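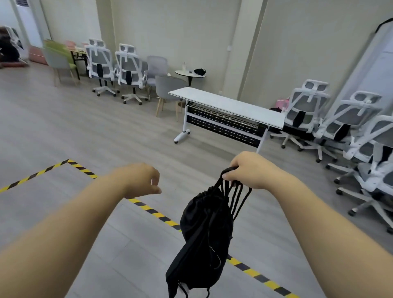
Section 5: Sorting, folding and packing the soft kit

Welcome to the part of the guide we like best! By now you have the room laid out and the tables up (Section 4), and it's time to get the sleeves and wristbands into shape and into their drawstring bags. Once you've done a few it goes quickly, and a well-packed Nutsugah bag is a real pleasure to open on a Saturday morning when everyone wants to get going.

What you need

- One folding training table with the top wiped down
- The drawstring bags, emptied and turned the right way out
- Knit compression sleeves and terry wristbands, washed and fully dry
- The Enport packing sheet and a pencil
- A chair with a back, if you'd like to sit for the folding

5.1 Getting the table ready

1. Set the table where you can reach it from both long sides. Leave enough room to walk past with a full bag in your hand.
2. Press down on each corner in turn. If the table rocks, adjust it before you put anything on it.
3. Lock the casters, if your table has them.
4. Wipe the top with a barely damp cloth and let it dry. Pale tables show up lint and stray threads beautifully, so do the wipe first and enjoy the clean start.
5. Put drinks and personal bags on a separate table.

CAUTION: Keep drawstring cords off the floor while you walk. A long loop is easy to step into. Gather the cords in one hand near the top and carry the bag with its mouth pulled shut.

NOTE: Where your room has floor tape marking off an area, set up your packing table clear of the line and keep bags from resting across it.

5.2 Emptying and checking the bag

1. Open the mouth of the bag as wide as it goes and tip everything out onto the table.
2. Turn the bag inside out and shake it. Sand, grass and old tape all collect in the bottom seam.
3. Run the cords through your fingers from end to end. Work out any knots now – they only get tighter once the bag is full.
4. Pull the cords closed and open again twice. They should slide without catching.
5. Turn the bag the right way out and set it aside with the mouth open.

If a cord has come out of its channel, fasten a safety pin to the end and feed it back through. It's a fiddly little job and oddly satisfying.

5.3 Laying out the sleeves

1. Take one sleeve at a time and place it on the table in front of you.
2. Find the wide opening and the narrow one. Straighten the trim at both ends so that nothing is rolled under.
3. Hold the sleeve lightly by both sides, close to the middle, and ease it flat. Don't stretch it. You want the knit lying at its natural width.
4. Look over the stripes and the printed logo. Put aside any sleeve with pulled threads or a logo that has started to lift.
5. Leave the finished sleeve flat and reach for the next one. Keep the wristbands off to one side as you work.

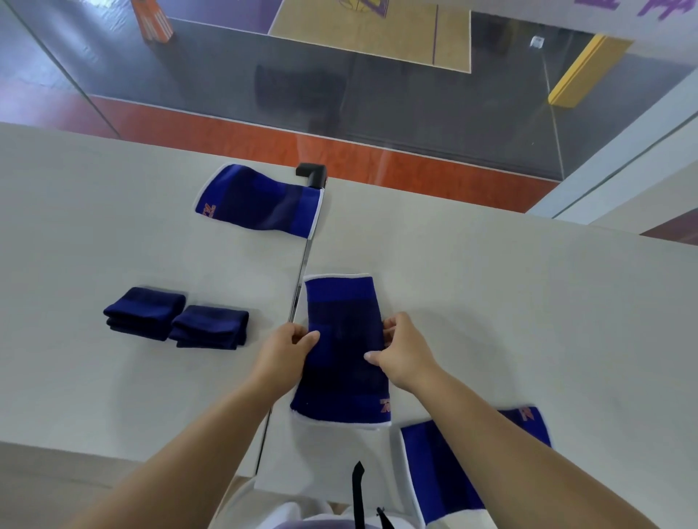
Fig. 5-2. Easing a sleeve flat by both edges. Wristbands waiting at the left.

NOTE: Some tables have a seam or strip running across the top. Feel for it with your hand before you start, and do your flattening on the smooth part.

CAUTION: If anything is clamped to the table edge, keep the knit well away from it. One snag can run a long way through a sleeve!

5.4 Folding

1. Match each sleeve with another of the same size and lay them together, wide ends at the same side.
2. Fold the pair once across the middle, bringing the narrow ends up to the trim.
3. Turn the bundle over so that a logo faces up, if you can. Lamisi Owusu, who wrote the first version of this section, likes every logo pointing the same way, and her bags do look wonderful.
4. Press each wristband flat with your palm. Terry springs back, so one firm press is plenty.
5. Place the wristbands on top of the bundle.

5.5 Filling the bag

1. Slide the bundle in flat, wristbands uppermost.
2. Add the folded Arkia size card.
3. Squeeze the air out and draw the cords. Stop when the mouth is closed; extra pulling just bunches the fabric.
4. Lift the bag by the cord loops. A standard adult bag should come to about 300 grams.
5. Write the bag number on the packing sheet.

Damaged pieces go in the Platon repair envelope with a note of the fault. Send the envelope to Teguh Govindasamy by the end of October so replacements can go out with the winter order.

Next: Section 6, Storing packed bags

Enport Kit Guide | Contact: Kit Desk, extension 160 | © Enport. All rights reserved. | Back to top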